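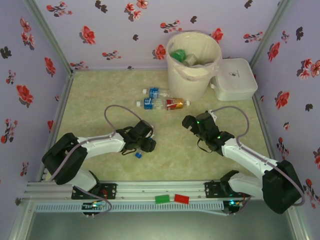
Two arms mounted on a shared rail, with a blue bottle cap on the mat.

December
By the Crime and Courts columnist

Police in Kosevcombe announced the recovery of most of the goods taken in the Laryea jewelry burglary on a Sunday evening, and by the next morning the case was being described as closed. It should not be. Recovery of property and proof of who took it are separate questions, and the press treats them as one.

The inventory filed with the court lists 308 items. Of these, 100 had been photographed by the store before the burglary. The rest are identified by written description only, and many of the descriptions are short: "ring, yellow metal," "chain, fine." A description at that level will match a large share of the secondhand jewelry in any city. The filing does not say how the match was made for those items.

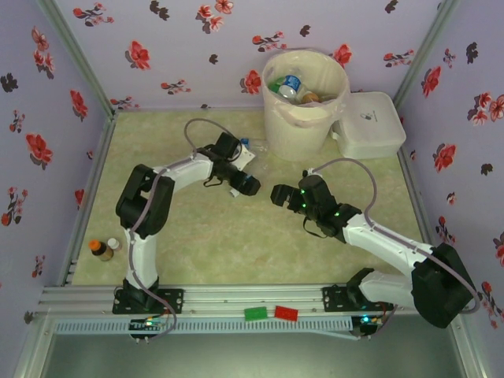
The store's insurer, Bornine, has accepted the full list. That is a business decision. An insurer is entitled to settle on the evidence it finds sufficient, and the standard it uses is lower than the one a criminal court must apply. When reporters cite the settlement as support for the charges, they borrow a conclusion from a process that never tested it.

The arrests raise a related problem. Eight people were detained and two have been charged. The other six were released the same week, but their names had already been read out at the press briefing and printed in full. Some outlets ran a line about the releases. Most did not, and the first stories are still the ones a search returns.

I would change two things. The first is the timing of names. Police should hold them until a charge is filed, with an exception where the public is needed to help find someone. The second is the property list. Any list given to reporters should mark which items were matched by photograph or serial number and which by description - a single extra column would do it.

The usual objection is delay. Flollton adopted a similar rule on names, and its police still hold briefings and still answer questions about the number of arrests and the goods seized. Reporters there wait longer for one category of fact. The cost is small next to that of printing a name in error.
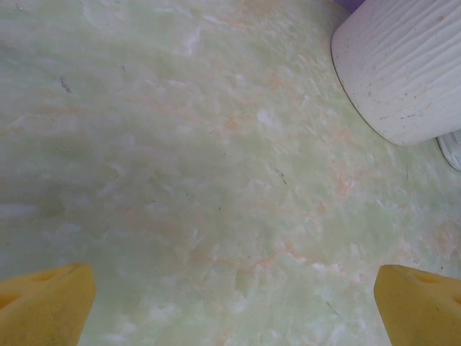
Pale green marble pattern with veins of orange and peach.

The hearing on the property list is expected next month. The defense has asked for the matching records, and the court should order them produced before any item is returned to the store.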